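About us | Skilletti Westthorpe

Trurka > Our schools > Westthorpe > About us

4 min read

Hello, and come on in

Skilletti is a school for people who never quite learnt to run a kitchen, or a linen cupboard, or a suitcase, and who would like to. We teach cooking, tidying and packing to adults, in small groups, in one big bright building in Westthorpe.

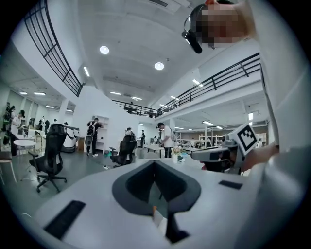 We started with a single evening class on knife skills and an awful lot of onions. Kurniawati Liew taught it, and within a month her students were staying behind to ask about everything else. How do you store the onions? What goes in which drawer? Why does my fridge smell? She began writing the questions on the backs of recipe sheets, and by May she had enough of them to fill a second course, so she rang Cayetano Pacheco (they had worked in the same hotel years before, she in the kitchen and he in housekeeping) and asked if he fancied teaching people to fold sheets. He did! He still does, and his fitted-sheet hour is the class people write to us about most.

Since then 3788 people have finished a course with us. Plenty of them come back for another one, and a few have worked their way through the whole list.

How we teach

You learn by doing it. A class lasts 90 minutes and we try to keep the talking at the start very short. After that you are on your feet with a pan, a pile of towels or an open suitcase in front of you, and your teacher comes round to you as you go. There are never more than 11 people in a group, and for the baking sessions we prefer fewer, as everybody wants the oven at the same moment.

We don't mark anything and there are no certificates. You do take home what you cook, so please bring a tub with a lid that fits.

We are also quite keen on doing things twice. If you pack a case once with somebody helping, it feels easy, and then you get home and can't remember where the shoes went. So we pack it, tip it all out and pack it again. It's the same with laying a table or putting away a week's shopping. The second go is usually faster and a good deal more cheerful.

The building

Visitors always say how light it is, and we love that too. The downstairs is open, with white walls and a white ceiling, and the upper level looks down over it from behind black railings. Sound carries a bit, so if the saucepan lids are going you'll hear them wherever you are. We think that's part of the fun, but do tell us if you'd like a quieter spot and we'll find you one.

Who you'll meet

Kurniawati Liew teaches everyday cooking and the original knife skills class. She is very patient with left-handers, being one.

Cayetano Pacheco looks after linen, laundry and beds. Ask him about duvet covers.

Tuulikki Seppälä runs tidying and storage. Her big subject is the cupboard under the sink, which she thinks most homes could get twice as much use from – and she has converted every one of us.

Severino Segura takes packing, for holidays and for house moves. He joined us after a long spell with a removals firm and can wrap a wine glass faster than most of us can find the paper.

Valeriano Vidal answers the phone, orders the flour and sorts out bookings. If you've had an email from us, it came from him.

Our courses at the moment

Kitchen Basics is the one most people begin with: chopping, boiling, frying, washing up as you go. Cupboards and Drawers follows on nicely from it, though you can take them in any order. Linen Hour is short and sociable. Pack It Properly fills up before the summer, so get in touch early if you have a trip coming. Our newest is Aranda, a course for people setting up their first home, which mixes a little of all the others and finishes with a meal everyone cooks together. It's been a joy to put together and we're still adding to it.

Children aged 11 and over are welcome at the family sessions with a grown-up. We can cook around most allergies if you let us know when you book.

A word about Trurka

Skilletti is part of Trurka, which runs 2 schools. The other one teaches mending and sewing, and our students get the member price there too. We borrow each other's ironing boards all the time.

Coming to see us

You're very welcome to look round before you sign up. Ring first so that Valeriano can tell you which classes are on, and try to come near the end of a cooking session if you can – there is nearly always something left to taste. Wear flat shoes, tie long hair back, and leave your apron at home, as we have plenty.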